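Clerolau Film and Telly Blog: Frequently Asked Questions

Last updated 3/22/20

Who writes the blog?

Sointu Lahtinen writes nearly all of it. Guest reviews have the guest's name at the top. If there is no name, it is Sointu's.

What do you cover?

New films, older films when they come back to the cinema or turn up on television, and a fair number of drama series. Awards nights get a live post. Music is only covered when it is part of a film or a ceremony. We don't do games or theatre.

How do the star ratings work?

Films are marked out of 10. Series used to be marked by episode, but that stopped in November and they now get one mark for the whole run. Old episode marks have been left as they were. 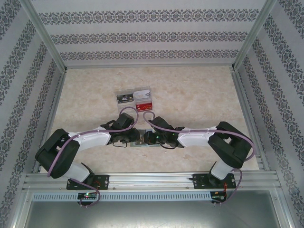

Reviews and spoilers

Do your reviews give away the ending?

The main review never does. If there is something about the ending worth talking about, it goes in a separate post with "spoilers" in the title. Comments under the main review are held to the same rule, and anything that gives the plot away is moved across to the other post.

Why haven't you reviewed a film I asked for?

Usually it hasn't been shown near enough to see. Requests are kept on a list, which stands at 17 titles at the moment, and they are worked through in no particular order. Asking again doesn't move a film up, but it doesn't hurt either.

Do you get free tickets?

Sometimes. Roughly one review in ten comes from a preview screening -- these are marked "preview" under the title. All the others are paid for at the box office. Distributors don't see a review before it goes up.

Will you change a rating after a second viewing?

The first mark stays. A second opinion is added underneath with its own mark. This has happened with The Yan Sisters, which went from 4 to 7, and with Uranow, which went the other way.

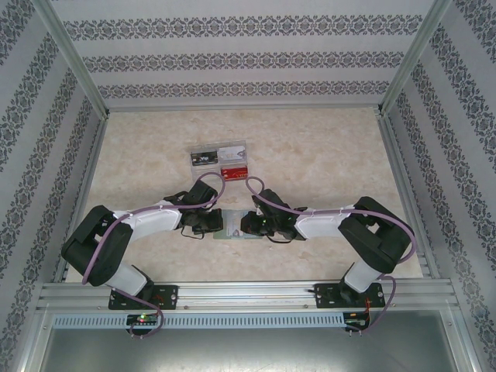

How do I leave a comment?

Fill in a name and an email address in the box under any post. The first comment you make is checked by hand, so it may take a day to show. After that they appear straight away.

My comment has vanished. What happened?

It was probably caught by the spam filter. Comments with more than 3 links are always held. Send a message through the contact page with the title of the post and it will be looked for.

Can I quote from a review?

A sentence or two is fine if you link back. Please ask before using a whole paragraph, and don't change the star rating -- a poster for Roline did that once and it had to be taken up with the people who printed it.

Is there an index of old reviews?

There is an A to Z page, linked from the menu. Films beginning with "The" are listed under the next word. Series are on a second list below the films.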